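# Linkage gripper or parallel jaw for a small arm? (trying both in sim first)

**postedbysprocket**

Hi all! Long-time reader, hardly ever post. I've got a small arm on the bench in my garage (a Heitmann, the older one with the noisy shoulder) and I'm finally replacing the hand on it. I've gone back and forth on this since November and I'm driving my wife nuts with it, so now it's your turn.

The two I'm stuck between are the Dratetti, with the four link arms and the fingers that swing, and the Dolance, which is your plain parallel jaw on a rail. I can't really afford to buy both and send one back, so I've been running them in simulation first. Same arm, same wrist camera position, same pick list: little boxes, a marker, a roll of tape and a couple of bottle caps. Each hand got 20 tries at every item.

The Dolance was kind of boring to watch, in a good way. It goes down, it closes, it comes up. The Dratetti did great on the boxes and the tape and then got weird on the thin stuff. It would close on the marker and the marker would squirt out toward the palm, or the fingertips would touch the table before they were shut. I stared at the wrist view for an entire evening trying to figure out what the tips were doing.

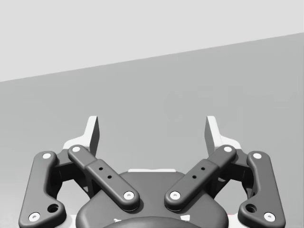
*Dratetti in the sim, wrist view, open with nothing in it.*

So I guess I have a few things I'm wondering about. Is the marker thing a real property of this kind of hand, or is my sim lying to me? I left the friction on the default for everything. And does the wrist camera placement look sane to you? It sits right behind the hand and a little above, and the linkage eats up a big chunk of the bottom of the view. With the Dolance I get way more table. I'm using the camera to line up the final approach, so losing that much picture makes me nervous.

Also, if anybody has run either of these off a Gronduvier controller, I'd love to hear how it went, because that's what I have and I'm not buying another one!!

**Sanaa Sqalli**

Oh, I've been down this road! I had the Dratetti on my arm for most of a year, and yes, the marker thing is real, though the sim might be making it look worse than it is.

What's going on is that the tips travel on an arc. When the hand closes they swing in and they also move away from the palm (or toward it, depending where in the stroke you are), so the height of your fingertips changes while you're closing. On a box you'd never notice. On a marker lying on a table it's everything, because you came down to the right height for open fingers and by the time they meet they're at a different height. That's your table contact too.

Two things helped me. The first was working out the tip height against the opening and raising the wrist while the hand closes. You don't need anything fancy. I jogged mine open and shut over a ruler, wrote down the numbers, and put them in a little lookup table. The second was fixing friction in the sim. Please don't leave it on default! Give the fingers and the objects their own values, and look at what shape the collision model is using for the fingertips while you're in there. Mine had been swapped for a simplified lump that was fatter than the finger I could see on screen, and I lost an entire weekend to it.

On the camera, I don't think your view is bad at all. You can see both fingers and you've got a nice clear gap between them, and for the last bit of the approach that gap is the part I care about. I'd try sliding the camera up a touch and tipping it down so the linkage takes less of the picture, but don't go so far that you lose the tips. One more thing I'd change is the background. It's two flat grays in there and the fingers are a light gray too, so if you're doing any kind of vision on this, put a texture on your surfaces before you trust the results. My table at home has coffee rings and glare and a cutting mat on it, and my first detector hated every bit of that.

If most of your list is boxes, I'd get the Dratetti again. If it's mostly markers and caps, get the Dolance and go enjoy your evenings.

**benchrat_114**

parallel jaw. less to go wrong. I had a linkage one (different brand) and the pivots got sloppy and then the tips didn't meet straight anymore

**tallgirl709**

Can't help you pick a hand, but I do run a Gronduvier! Mine drives a Dolance and it was pretty painless once I found the setting for the grip current. It came set way too high for me and crushed a paper cup on the first try, so turn it down before you plug the hand in and work your way back up.

I haven't tried a Dratetti on it. My one worry would be the squeeze, since on those linkage hands the force at the tips changes with how far open they are, and the Gronduvier only lets you set a single number for the whole stroke. You could probably pick something gentle that still holds your tape roll and call it good? Check which wrist connector yours has, too. I had to make an adapter cable, and I soldered it wrong the first time. Post your numbers when you've redone the friction, I want to see what happens with the bottle caps.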